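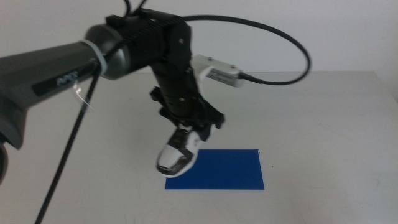 How many demonstrations does it take before an imitation-learned policy beats a hand-scripted one on a simple pick task?

Fewer than most people expect if the start position hardly changes, and a great deal more once you let it vary. For a single object on a plain table, 100 clean demonstrations is a decent place to begin, and you should compare against the script at several points along the way so you can see the curve.

I should give a bit of background. I'm in my second year and trying to reproduce a result from our group's internal report, the one people here call the Dreltach method. The idea is that you train on the outside camera and the wrist camera together, but you randomly blank out one of the two during training, so the policy learns to get by on either. The report says 87 percent success with both views. I get nowhere near that when the wrist view is the only one left, and I'd love to know if other people have seen the same thing before I spend another month on it. Posted 2021-03-02, and I'll come back and update if I learn anything!

Drilier

First of all, welcome, and don't feel bad, because this one ate most of my September. The gap between the two views is real and in my case it had very little to do with the network. I had the blanking rate set so high that the policy hardly ever saw both cameras at once, and it learned two mediocre habits that never got introduced to each other. I brought the rate down and things got friendlier almost overnight.

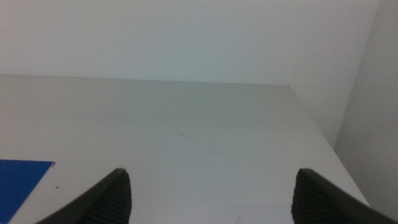 The other half of it was how the demonstrations were recorded. My operators (me, mainly, and a very patient labmate) liked to bring the arm straight to the target from wherever it was parked, so the wrist camera had the target in full view in nearly every training clip. Then at test time we'd start from somewhere a little different, the target would be mostly out of sight, and the policy would drift off in whatever direction it felt like. It had never been shown how to look for anything. What I'd suggest is recording 2 kinds of episodes – the ordinary ones, and ones where you begin off to the side on purpose and take your time coming back. They feel like a waste of an afternoon while you're doing them, I know. Keep them anyway. Also, please report the wrist-only number separately when you write it up, even if it's ugly. An average over both conditions hides exactly the thing you're asking about.

Plikunero

Use more data. We had the same problem and more data fixed it. Also check your camera sync.

Yến Bạch

I agree with Drilier on nearly everything, and I'd add one thing from our own runs with this method, where we were puzzled for quite a while.
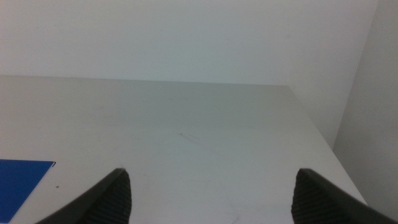 Before you touch any settings, find out what the wrist policy is paying attention to. We did this the cheap way, by covering a small square of the input with gray, moving the square over the whole view, and noting how much the predicted motion changed each time. With a target like the blue sheet here, only partly in view at the left and with all that bare table between the open fingers, there's very little for the policy to steer by except the one straight edge and the corner. It will happily latch onto other stuff, such as that little reddish smudge near the middle of the table or the scratches lower down, since marks like those can tell it where the camera is just as well as the target can. Ours did that for weeks, and the scores looked lovely right up until somebody cleaned the table.

So the test I'd run is simple. Train 4 seeds with the table as it is, evaluate them, then wipe the surface down or lay something plain over it and evaluate again without retraining. If the wrist-only score drops and the two-camera score holds, you've found your problem, and shifting the target around more between demonstrations should help. If both hold, go back to the blanking rate. My colleague Văn wrote a small script for the gray square test and I'm happy to send it if you message me – it's messy, and the comments are half in Vietnamese, but it runs. I'd be curious to hear how your seeds spread too, as ours were all over the place on the wrist view.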